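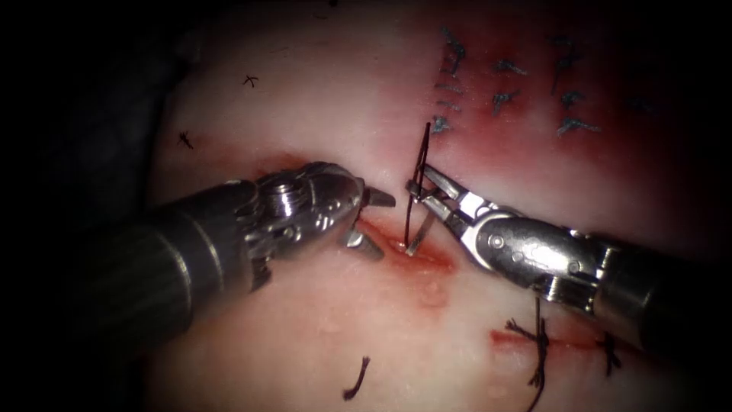
*Needle going in at the edge of the cut, blue stitches further up.*

**Stitching practice, quick tips**

Keep the pad moist. Dry ones drag and the needle skids. Damp cloth over it between goes, lid on the tub overnight.

Grab the needle on the body, never the tip. Tip bends, needle's done. Then follow the curve round, dont push straight.

Short thread! Long thread finds something to catch on. Panya cuts hers before she sits down, all of them, lined up on a towel.

Bites same distance each side of the cut. Pencil marks on a strip of card if your eye is off that day.

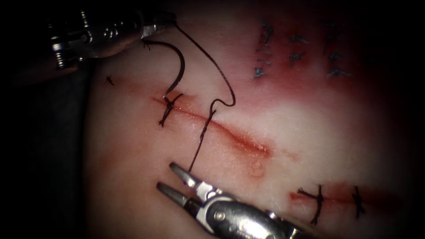 Bench Notes, no. 181, p. 6

Start at one end. Left end has its knot on this cut, tails short and sticking out above and below. Frayed ends are a pain to pick up, so trim with good scissors, not the kitchen ones.

Loop kinking? Stop, let it hang, smooth it out before you pull. Pulling thru a kink makes a knot you didnt want.

Snug, not tight. Edges should touch. If they pucker, redo it.

Used pads: bag them, bin them. Needles in the sharps tin.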